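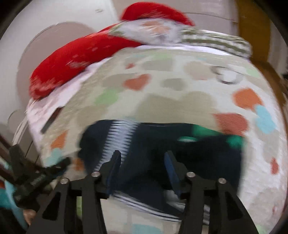 blue pads on, going for the navy cloth

Home | Forums | Grippers + End Effectors | Search | Log in

Blue pads vs bare jaws on soft stuff -- worth it?

fellau_fan
ok so swapped the finger pads on the hand-held one this week. 47 grabs on cloth with the blue pads, 47 with the bare jaws. pads win on anything folded. bare plates just skate over the top layer. pic is the pads, jaws open on the way in. Mornance cam at 800 exposure, smears a lot when the cloth moves.

Eyvindur Ragnarsson
That smear is your real problem. I can see a white zigzag stripe and thats about it, edges are mush. Drop exposure before you compare any pads. Also are both pads at the same angle?

fellau_fan
supposed to be. one side might be creeping, will check the screws tonight

tinwhistle
disagree on exposure. Went shorter on my Mornance and got noise everywhere indoors. Add light first. Then slow your hand down -- most blur is people yanking.

Eyvindur Ragnarsson
Sure, more light, but shorter exposure too. Both. I ran 1097 clips last winter and threw out a third for blur.

k_odell
Anybody tried the Clendari pads? Softer, supposedly. Mine wore through by 2000 cycles, which is bad for the price. Yurchenko ones are stiffer and still going.

tinwhistle
Clendari fine on plush for me, useless on thin cloth. Plush is easy tho, anything grabs plush. Wouldnt count those grabs at all.

fellau_fan
I'd count them, just separatly. the Santa up top is next, beard first.

k_odell
Beard will shed into the pads. Bring tape.

fellau_fan
noted. redoing the cloth set with a lamp + shorter exposure, will post numbers

Last updated: January, 9:40 pm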